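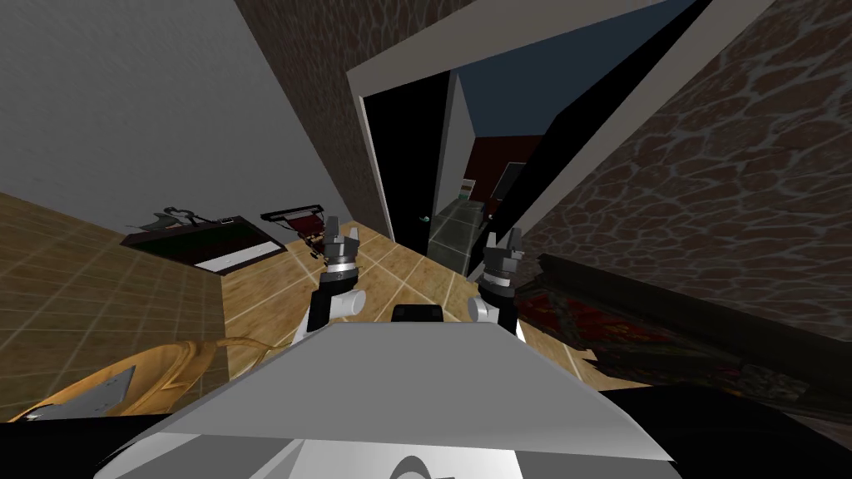 Slide 1. The simulated house from the open day, with both grippers open and the doorway to the second room ahead.

Sheila Ashworth
May 31, 2024

Leave the slide up while people sit down. Start when the doors close.

Good morning. My name is Sheila Ashworth and I work on building automation at Nuttall. In April I went to the open day at Skinska, where they showed their two-armed mobile robot running in simulation. I was asked to report back on what I saw and on whether we should do anything about it. I have 12 minutes, then questions.

Say early that this is a report on a visit. We have not bought anything and we have not signed anything.

Why we went

We look after residential buildings. Most of our automation so far is fixed: door controls, lighting, pumps, meters. Things that move around inside a home are new to us. Tenants ask about them, and two of our clients have asked in writing. I wanted to see how a company that works on this every day tests a robot before it goes near anyone's living room.

The day was open to suppliers, customers and students. There was a short welcome, then groups of 9 went through the demo room in turn. I was in the second group. Kenji Ruiz-Ortega ran our session.

What the slide shows

Point to the bottom of the slide first. The light grey plate is the top of the robot's own body, so we are looking out over it at the room. The two arms come up on either side. Between them is a small black sensor block.

This is all computer-rendered. Some people in my group took a while to get used to that, so say it twice.

Then point to the room. There is a tile floor, and a dark red rug by the stone wall on the right with a long black bench or shelf behind it. There is a low partition on the left. The wide doorway is the part to look at, because most of the session was about getting through it.

Pause here. Let them look.

How the demonstration ran

Kenji gave the robot a job in plain terms: leave this room, go into the next one, pick something up, come back. He ran it several times from different starting positions. Between runs he changed one thing, such as where a piece of furniture stood or how far a door was open, and ran it again.

The first run was slow and it worked. On the second he moved a chair into the route. The robot stopped, turned, and found another way around. On the third he closed a door most of the way. It stopped and stayed stopped. He let it sit there for a good minute before he ended the run, and he told us that stopping was an acceptable result for that test. I wrote that down. I would like our own acceptance tests to say as clearly what counts as acceptable.

The log for our session was put on the side screen afterward. It had 782 entries. Most were small corrections to the base as it drove. Very few were about the arms.

If someone asks about the log format, say I have a copy and will send it.

What I asked

I asked how many rooms they test in. Kenji said the set stood at 3,447 layouts that week. Some are copied from floor plans and some are put together by software. He said the software ones are less tidy, with furniture in places a person would not choose, and that the team likes them for that reason.

I asked about rugs. Our buildings are full of them. He said edges and fringes are a known problem for the wheels on their base, and that the simulator handles a rug as a flat surface unless somebody sets it up otherwise. So a clean run across a rug in simulation tells us little about a real one. I was glad to get a direct answer.

I asked about noise and got no answer. The simulator has no sound and there was no hardware running in the demo room. That is still open.

Somebody from Briteck asked about price. Kenji said he did not do prices, and the group moved on to coffee.

What applies to us

Slow down for this part. The building managers are here mainly for it.

Doorways first. Skinska wants a clear opening and a door that is either fully open or fully closed. Our older buildings have self-closing doors in the corridors. A robot of this kind would need those doors to open on a signal. We can do that with the Beseo controllers we already have, but only on the floors where they are fitted.

Floor plans second. They can build a test layout from a plan if the plan is right. Ours often are not. The plan for the east block still shows a wall that came out years ago. Before we send anything we should walk the floors and mark the changes.

Third, staff. Whoever is on site needs to know what a stopped robot means and who to call. I would want that on one page, posted at the front desk.

What I would do next

I propose that we send Skinska one corrected floor plan and ask them to run their standard tests on it. They offered this to everyone who came. It costs us the time to correct the plan. We would get a report and a copy of the log, and we could see where the robot stops in a building we know well.

I do not propose a trial with hardware this year. I would want the rug question and the noise question answered first.

Go back to slide 1 for questions.

Likely questions

Can it use stairs? No. It is on a wheeled base.

Can it use the elevator? They did not show it. Kenji said it was being worked on and gave no date.

Does it record what it sees in a home? I asked for their data policy and was told it would be sent. It has not arrived. Do not guess at this one.

Can other people visit? Yes, there is another open day planned. Give me your name at the break and I will pass on the list.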